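**Neltov gripper build - second progress report to the Girkotness small grants desk**

Money first, as you asked last time. We have spent 1673 pounds of the award and have 300 left, which is already spoken for by fingers. The fingers are yellow, and they wear out faster than the budget line called "sundries" had allowed for.

Both grippers now run. The second was held up by a bearing order from Maldonado that arrived in September as a box of very nice hinges. We kept the hinges.

Testing has moved from the bench to cloth, which has firm views about being picked up. A T-shirt laid flat on a bed is our standard job: two people, one gripper each, fold the sleeves in and bring the hem to the collar. A black shirt on a patterned sheet gives the software a fair chance of finding the edges.
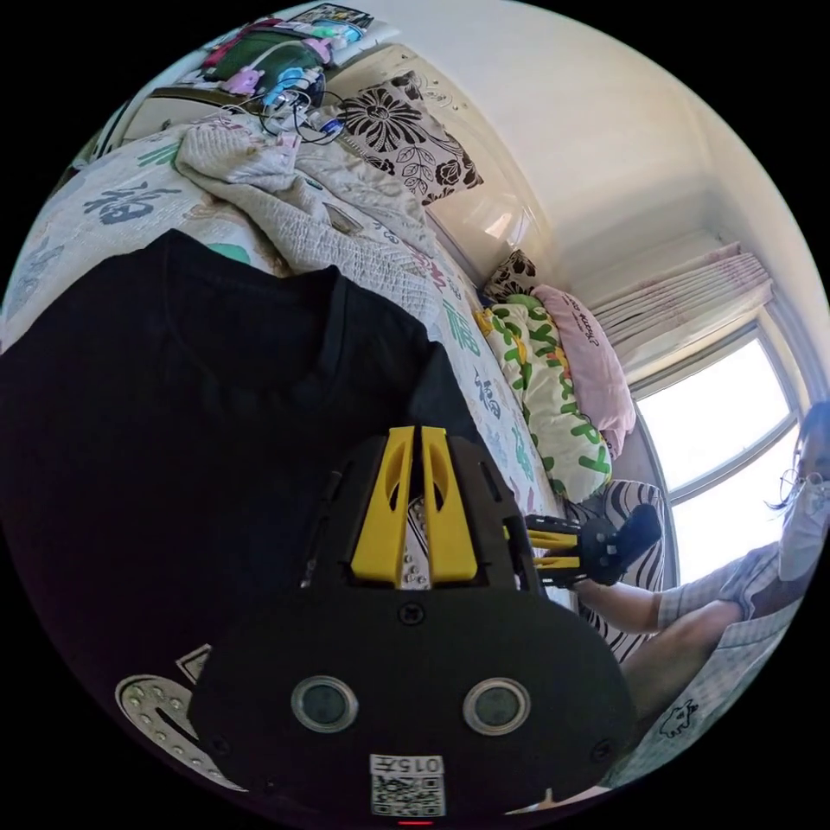
Sirkham, 19 January 2019

Results since the last report are mixed. Sleeves are good. Hems are passable. Collars remain a matter of luck, and we have stopped writing down the swear words. The main fault is grip: the fingers close squarely enough, then take up the sheet along with the shirt, so that we have folded a fair amount of bedding we did not apply for money to fold. Softer pads are on order.

The handle on the first unit still creaks. It has been glued, screwed and spoken to.

Next period: fit the pads, repeat the shirt trials, then try a towel. We would like to move the trouser work back by 2 months, and ask you to confirm that this needs no new form. If it does, please send the short one.

Receipts are attached, including the one for hinges.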